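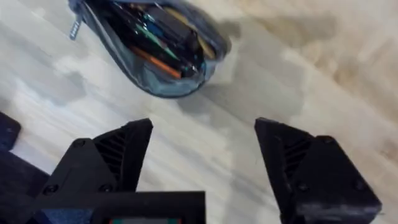
Halonen desk: Fingers are listed as consumables under the service plan, so a replacement set would go on a fresh order and not on the warranty. Please confirm which budget line you would like it quoted against.

Re: Ticket 783, spare fingers and what the plan covers
Status: Open (waiting on customer, according to you)
Priority: Low (also according to you)
Site: Teltadport, bench two
Project: Grelletley

Thanks for the quick answer. I'd like to park the budget line question for a minute, as there are three of them and they all belong to people who would prefer I picked another one.

Going back to the beginning for whoever picks this up next. I opened the ticket on Sunday, December 5, 2021, which tells you how my weekend was going. The question was simple: we are writing the equipment plan for next year, we want to know what two arms cost to keep running, and the quote we bought from has a single row for it that says "misc." I asked what lives in misc. The ticket was then sorted under Hardware Fault and I was asked to power cycle the robot.

I power cycled the robot. Misc. is still there.

Entry 2

Parts list received, thank you. Notes on it:

Finger set, one gripper: $303. Same finger set, if ordered with the yearly plan: $270. So the plan saves us $33 a set, and I can't find a price for the plan itself anywhere in the PDF. Please send that. It seems like the kind of number that would help.

It also isn't clear whether a "set" is two fingers or two fingers and the screws. I ask from experience. The last order from Ullex came with fingers and no screws, and the screws came two weeks later in a box big enough for a toaster oven.

On wear, you asked for "a description of the duty cycle." We handle soft goods and stationery. Pencil cases, pouches, pens, markers. There's nothing heavy in the plan and nothing sharp. The fingers get scuffed toward the base anyway, which I had not budgeted for, having assumed that wear would happen at the end that does the touching. I don't need this fixed. I need to know if scuffing is cosmetic or if it's the start of a line item.

Entry 3

Your reply says scuffing is "normal and expected." Good. Then please give me the expected part as a number of months. A range is fine. I have written "normal and expected" in the life span column and the spreadsheet won't multiply by it.

You also asked whether we could run everything with one arm and keep the second for spares. I brought that to our side and it got a very short meeting. Half of the Grelletley task list needs two grippers in the same small patch of table, and some of the items have to be held from both ends. We bought two arms to do two-arm work. Using one as an organ donor would be cheap right up to the moment someone asks for results.

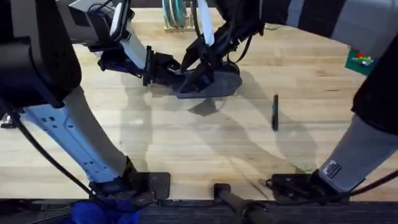

The table layout did come up in that meeting, though, and it changes what we want to order. When both arms reach for the middle, they share very little room. Every task we've added since June has pulled them closer together. If two grippers touch, I assume we pay for both sides, so the spares count should go by pairs of grippers and not by single ones. Please quote it that way: one set per gripper, both grippers, plus one extra set for the shelf.

By my math that is $909 at list or $810 at the plan price. Correct me if the screws are extra. I've left a row for them and called it "screws, hopefully zero."

Also on the wish list, lower down:

Spare cables for each wrist. They hang loose, and loose cables and I have a history.
A second base mount plate, if you sell it by itself. Your web page says "contact us," so consider yourselves contacted.
Whatever part number goes with the black cover on the shoulder. It isn't broken. I just want to know what it would cost if it were, before it is.

Entry 4

Auto-close warning received. The ticket says it will close in three days if the customer doesn't respond. The customer has responded twice and is responding now. The customer would like the plan price.

In the meantime, an update on our side. Finance has asked us to put a value on downtime, and proposed using the hourly rate of the person standing there. I pointed out that we also have a person reaching in to set up the table between runs, so an idle bench idles two people, at least on paper. They liked this less. It does make the shelf spare look like a bargain, and I plan to mention it often.

Someone also suggested printing our own fingers. We may try it for the pouch work, where the grip is gentle and an ugly finger would do. If we do, does that void anything? I would take a yes or a no here. I would not take a link to the terms.

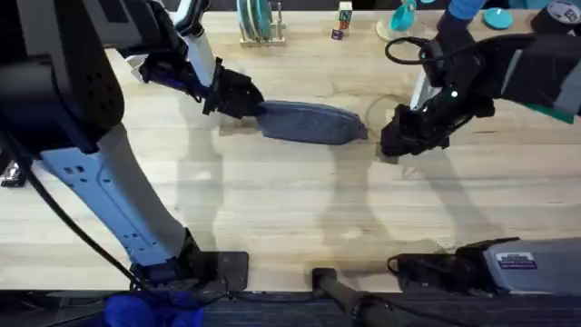
Pouches are the case that worries me for cost, more than pens or markers. Pens you can drop. A pouch held from both ends has each arm tugging on the other whenever their timing is a little off, and I don't know what that does to a wrist over a year. Nobody at Ullex has put a figure on it for us either. If there's a wrist service interval, please add it to the quote as its own row. If there isn't one, say so in writing and I'll make up a number and blame myself.

Entry 5

Plan price received. Thank you. I've read it sitting down.

With three sets a year the plan saves $99, and the plan costs a good deal more than $99. It may still make sense if wrist service is included. Your sheet has a check mark in that box and a footnote next to the check mark, and the footnote leads to a page that isn't in the PDF.

Please send the page. Please also move the ticket out of Hardware Fault, as I got another email this morning asking if the robot had been restarted.

Budget line for the finger order: use Grelletley, consumables. I lost the argument.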